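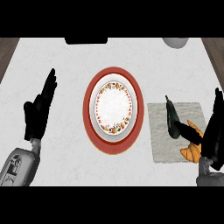

Open day at Witance, Cundbridge

Sat 18 September

I went along to find out what a pair of robot arms would cost our café kitchen, and came home with more questions than brochures (plus a free pen!). They do a lot of their planning in simulation now, a marble counter with plates, a croissant on a grey towel and two black hands, so you can try a layout before you spend a penny. Lovely idea, and it's 300 pounds for 2 days of it.

The hands are what gets you. Stisel sell theirs separately from the arms, and the service plan runs 5 years whether you like it or not. Villanueva will lease you the lot, but they want 25 per cent up front.

I've put the simulation days in the budget for February and left the hands for next year. Parking was dreadful, by the way, so take the bus.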